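Robot Software Lab
Handout 11: Grasp planning near container walls

Read this before the lab on 3rd December. Bring your planner from Handout 10, with the width check already working. Questions about the code go to Naveed Orakzai, questions about grading to Régis Courtois.

1. What changes this week

Up to now the planner has picked grasps for objects standing in the open. It scored each candidate on two things, the angle between the finger pads and the object surface, and the distance the arm has to travel. That score knows nothing about walls. With an object in a bin, the best-scoring grasp often puts one finger through the side of the bin.

This week you add a clearance test. It runs after scoring and before motion planning.

2. The clearance test

For each candidate grasp, take the finger meshes in the open position and move them to the pre-grasp pose. Check them against the bin model. Then repeat the check at five points along the straight line from pre-grasp to grasp. If any check reports contact, drop the candidate.

Use the simplified finger mesh (274 triangles). The full mesh has 3413 and will slow the loop down for no useful gain at this stage.

The bin model is a set of flat plates. Real bins have rounded corners, and the plates stick out slightly past the true surface there. Leave this alone for now. It rejects a few good grasps in the corners, but it does not let bad ones through.

3. Opening width

The fingers must be open before they pass the rim. Most wall contacts in last year's logs came from students who opened the gripper at the grasp pose. Put the open command in the pre-grasp state and wait for the driver to report that it has finished.

A wide opening also has a cost. One finger goes down on each side of the object, so the finger on the wall side needs a gap of its own. If there isn't one, turn the grasp about the vertical axis and test again.

4. What the wrist camera sees

The fingers cover part of every wrist image. Mask them out before you fit a cylinder to the depth points, or the fit will be pulled toward the finger. 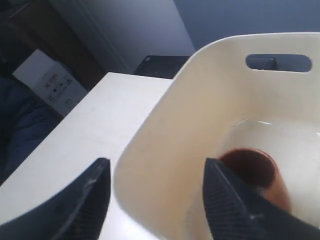
Figure 1. Wrist view, fingers apart. The right finger hides part of the cup in the bin.

5. To hand in

Run the planner on the 290 recorded poses in the Lastard set. Report how many candidates were dropped by the clearance test and how many poses were left with no grasp at all. For two of those, say which wall caused the problem and whether turning the grasp would have helped.

Submit one file through Serkton. Late work follows the usual rule.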